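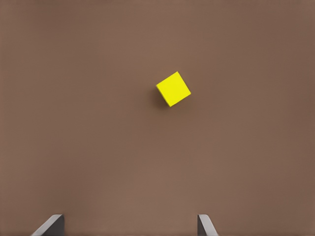 **What does the Widport package offer that a physical cell does not?**
It lets every student in the course run the same two-arm workspace from an ordinary laptop, restart it in seconds, and repeat an exercise with identical starting conditions. Equipment damage is removed as a concern during the first weeks of instruction.

# Unit 4: Evaluating a Simulation Package for Two-Arm Work

Kallidthorpe Technical Institute, Department of Automation
Revised April 19, 2020

## 4.1 Purpose of the unit

Students will review a commercial product in the way a purchasing engineer would. The product is Widport, a simulation package for tabletop manipulation sold by Nerkden. The department holds a teaching license for 60 seats. The license covers the base workspace, both arms, and the standard object library. Physical hardware is sold separately and is not part of this review.

## 4.2 Contents of the package

| Item | Teaching license | Full license |
|---|---|---|
| Two-arm workspace | Included | Included |
| Wrist and overview cameras | Included | Included |
| Standard object library | 25 objects | 50 objects |
| Custom object import | Not included | Included |
| Session recording | Included | Included |
| Vendor support | By e-mail | By e-mail and telephone |

Each arm is addressed separately in the control script. Throughout the manual, "left" and "right" refer to the robot's own left and right. A viewer facing the arms from across the table will see them reversed. Students lose more marks on this point than on any other in the unit, and commands should be checked against the manual before a run is submitted.

## 4.3 The workspace

The arms are mounted toward the far edge of the table and reach forward over it. Objects may be placed anywhere on the tabletop, although placements near the edges will often leave one arm unable to reach them without a change of posture. 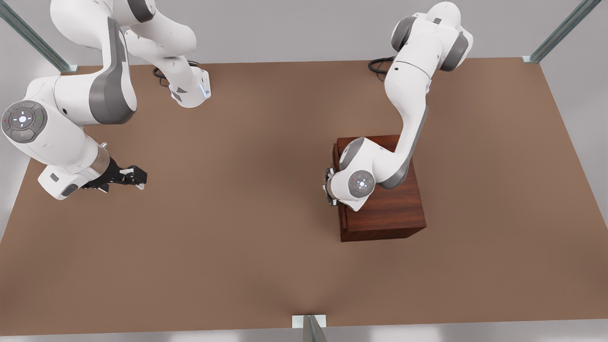
Reach should therefore be tested before any grasp is attempted. The package provides a planning command that reports whether a target position is available to the left arm, the right arm, or both. Where both are available, the script must state which arm is to be used. The software will not choose.

Larger objects require additional care. A gripper sent to a point beside a box must approach from a direction that keeps the forearm clear of it, and the planner checks the fingers and the forearm as separate bodies. A plan that passes one check may fail the other. Both results are written to the session record and both are to be quoted in the report.

## 4.4 Review procedure

Work in pairs. Each pair completes 10 trials per arm and keeps the session records.

1. Load the base workspace and confirm that both grippers are open.
2. Place one small object from the library and note its position and rotation.
3. Run the planning command for each arm and record the result.
4. Move the selected gripper above the object, align the fingers with two opposite faces, and stop before descending.
5. Remove the object, return to the same posture, and save a wrist view of the bare table for comparison.
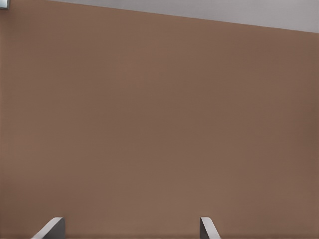
6. Restore the object, complete the grasp, and enter the outcome on the trial sheet.
7. Repeat with the object rotated. Do not change its position.

## 4.5 Points for assessment

The written review should address the accuracy of the manual, the clarity of error messages, and the usefulness of the wrist view in judging alignment. Shading on plain surfaces should be considered as well, as students who intend to train vision software on recorded sessions will need to decide whether it is varied enough for their purpose.

Pairs with access to the Habte workbook may use its scoring form in place of the department's own. The two forms carry equal weight. Reviews are submitted with the session records attached, and a review without records will be returned unmarked.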